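Flomus board » Pipelines and storage » Valve station at Cullska

ycordier_v
4 May 2024
Good morning to all. Lisico has closed the valve station at Cullska again, the second time since July. The letter says "a small weep at the flange". Does somebody know if the section is empty now, or only isolated?
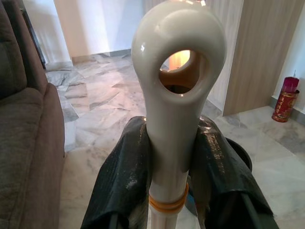 I ask because our village is 700 metres from the fence and the letter does not say it.

hperrin
Isolated, I think. To empty it they must bring a flare, and we would all see it.

marchal_y
I don't agree with Hugo. You can pump the product to the next section without any flare. It is oil, not gas! 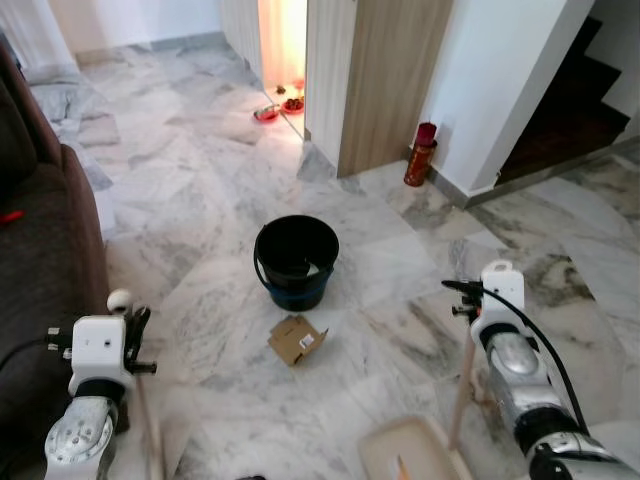

The pressure is what you should ask for. Normal there is 70 bar, no? If they hold it low, a weep stays a weep. At home I would put a black bucket under it, like the one with the blue band, but at a flange you must change the gasket — there is no other way.

hperrin
OK for the pumping, I was wrong. But 70 bar is too much for this old line.
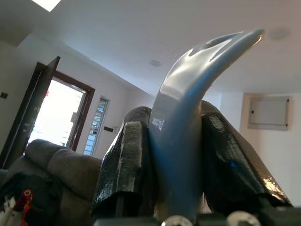
The permit says 47, and they must write to the town hall before they go higher.

clem_brunet
Valentin, write to Caradog James at the Lisico office. He answered me in 4 days, politely, but without any number for the pressure.

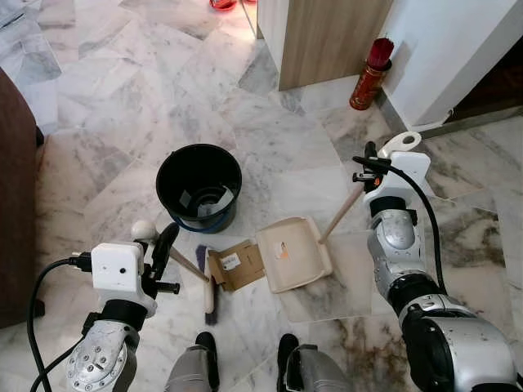

Broom, dustpan, bucket and cardboard on the tiles

ycordier_v
Thank you Clémence, I will write to him tonight and put the answer here.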